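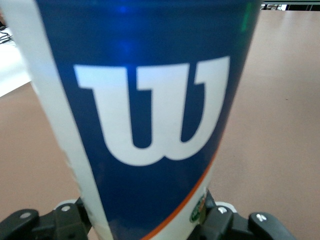
Two fingers on a Wilson can, Flisden open day.

4 min read

I went to the open day at Flisden last week. They have a workshop on the edge of Pusoldale, past the old feed store, and they let people in once a year. It used to be in July. Entry was free but you had to sign up, and the woman at the door told me 139 people had.

My brother-in-law Behrouz Mahmoudi came along. He fixes vending machines for a living and wanted to see the wiring. I wanted to see whether robots have gotten any better at handling ordinary things, because the last demonstration I went to was all metal blocks.

The tour started in a side room with a talk by Jacobus Pillay, who runs the handling group. It was supposed to be short and went almost 40 minutes. The main point was that a thing your hand does without thinking has to be worked out grip by grip. Their project is called Trasis, and he said they have logged 2000 attempts on it so far. I didn't write down how many were good ones.

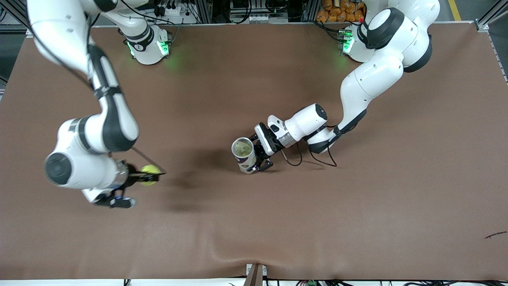
I have coached kids' tennis for eight years, so picking up balls is a subject I know. I spend a good part of every lesson bent over, and I own two hoppers and a tube that all do the job badly. With one arm holding a ball and the other gripping the container by its side, the setup was close to what I do at the end of practice, except that I use my knees too. I asked Pillay if it could ever work on a court. He said a table is hard enough for now.

Behrouz asked about the cables and got a long answer. I got coffee.

Parking is on the gravel at Fourie, next door. Wear flat shoes.

6 comments
14 shares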